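Why Does Toothpaste Come in a Tube?

Squeeze, brush, rinse! You do it in the morning and again before bed. But have you ever looked well at the tube itself? It is a clever thing.

A long time ago, people kept their tooth powder in jars. Everyone in the family put a wet brush in the same jar — not so nice! A tube keeps the paste inside and the dirt outside.

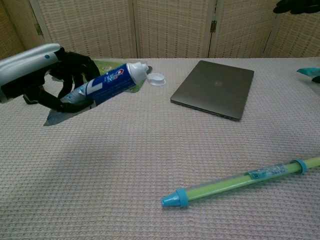

Kirnel for Young Readers, No. 3054

Many tubes look like the blue one in the picture. One end is pressed flat and closed. This flat end is called the crimp. At the other end is the nozzle, the small hole where the paste comes out, and a cap goes over it.

How is it filled? At the factory the tube stands on its head, with the cap down. The paste goes in through the wide open end. Only after this, the end is closed.

Try it at home, with a grown-up near you. Take two tubes that are almost finished. Press the first one in the middle. Roll the second one slowly from the crimp, as if you roll a small carpet. Which one gives more paste?

Write your answer down and send it to Ye-rin Cha before 22nd January.

Text: Signe Grímsdóttir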